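Brulholm Slatwall Storage System, nine months in

I bought the Brulholm starter set last April after my neighbor Bernd Kramer went on about his for most of a cookout. The pitch is simple enough. You screw rails to your garage studs, hang slotted panels off the rails, and then every hook, bin and shelf you own clicks in wherever you like and moves when you change your mind. The set with eight feet of wall, two rails and a bag of hooks came to $1,225 delivered. For storage. I want that number up front, as the company's own page makes you put things in a cart before you see it.

First, the install. The booklet says one person can do it in an afternoon. My helper was Oda Forsberg, who has hung kitchen cabinets for a living, and the two of us took a full day and part of the next morning. The rails come predrilled for 16-inch studs. My garage was built by somebody with other ideas, so we drilled new holes in both rails. Brulholm's support line told me this was fine and then, in a follow-up email, told me it might affect the warranty. I asked which it was and I am still waiting.

The lag screws in the box are junk. Two of them sheared before they were seated, and I drove to the hardware store for better ones. Use those from the start. You'll want a real level too. The little stick-on thing they include read level on a rail that was plainly running uphill, and we only caught it when the second panel wouldn't line up with the first.

Once it was up, I'll admit it was solid. The load rating they print on the box is 3,000 pounds for the whole wall, which I don't believe and have no plan to test. What I can say is that it holds four bikes, a ladder, an extension cord reel the size of a car tire and all my yard tools, and nothing has sagged. Bernd claims he did a pull-up on his. Bernd is not a careful man.

The hooks are where it gets expensive. The starter bag has the small straight kind, good for a broom and not much else. The bike hooks, the ones everybody wants, are sold separately in packs of two. So are the shelf brackets. So are the bins, and the bins only fit their own clip, which changed shape between the older line and the current one. Shanthi Siriwardena, two streets over, has the older version and we tried swapping parts. Hers drop out of my panels if you bump them. The website calls the two lines "fully compatible." I would call that a stretch.

I did look at the competition. Cedow makes a steel pegboard version that costs a lot less and looks like it. The one in the Nellport showroom had paint flaking off around the holes, and that was the display model. Brandes sells a nicer one, but the lead time was 3 months when I asked and the salesman wouldn't put it in writing. If you have plain needs, a few two-by-fours and a box of big rubber-coated hooks will do most of this job for under a hundred dollars. I did it that way for years, and the only real complaint was that it was ugly and I couldn't move anything.

Can you move things on this one? Yes, and that part works as advertised. I've shifted the ladder twice and the bikes once, no tools needed. Whether that is worth nearly 1,000 dollars over the lumber version is a harder question. I rearranged a lot in the first month — new toy — and have hardly touched it since.

Cleaning is a chore. Every groove collects sawdust, and a rag just pushes it along to the next spot. A shop vac with the narrow nozzle gets most of it.

Three stars. It does what it should once you've fixed the hole spacing, thrown out the screws and bought the hooks that ought to be in the box. I'd wait for a sale, and I'd get the answer about the warranty in writing before drilling anything.

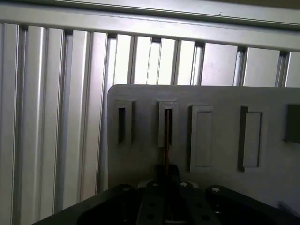

One more note on returns, as a reader asked. You get 30 days, but anything that has been screwed to a wall counts as used, so leave the panels in their wrap until you've checked your studs. Return shipping on the long rails is on you, and they charge by length.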